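Clulano opens block library for schools and playgroups in Drindasstead

Schools, playgroups and childminders in Drindasstead will be able to borrow building blocks free of charge from December, when Clulano opens its new block library at the Seteslow building.

The library starts with 473 blocks in plain colours. They are lent out in sets, and each set can be kept for up to three weeks. Returned sets go back to the sorting room, where they are tipped into open bins, checked for damage and made up again for the next borrower.

Clulano has lent toys and games to families in the town for several years, but groups have often asked for something larger and simpler. Blocks were the most common request – nearly 300 replies to a survey last spring mentioned them.
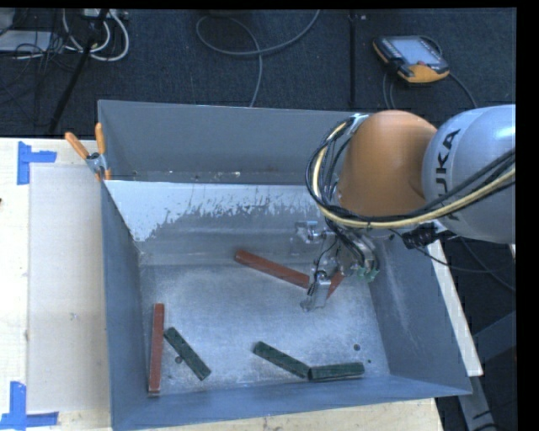
Red-brown and dark green blocks in a metal bin on a wooden table.

Rosalía Sarmiento, who runs the lending service, said: "Groups wanted blocks with no pictures or letters on them, so that children of different ages could use the same set. We tried out two sizes of set with a playgroup in the town before we settled on what to lend. The smaller one went out more often, mainly to childminders who have to carry it home on the bus."

Borrowers need to register once, either at the Seteslow building or by post. There is no deposit. A lost block should be reported when the set is returned, and groups will be asked to pay only if a whole set goes missing.

The sorting room has been fitted out with a grant from the Sotomayor fund, which also paid for storage. Collections and returns will be handled at the side entrance between 10am and 3pm. Parking is limited, and larger schools are asked to arrange a collection time in advance.

Groups that already borrow games from Clulano do not need to register again – their existing card will cover the blocks as well.

ENDS

Notes to editors

Clulano is a toy and games lending service based in Drindasstead. Interviews with Rosalía Sarmiento can be arranged through the Clulano office.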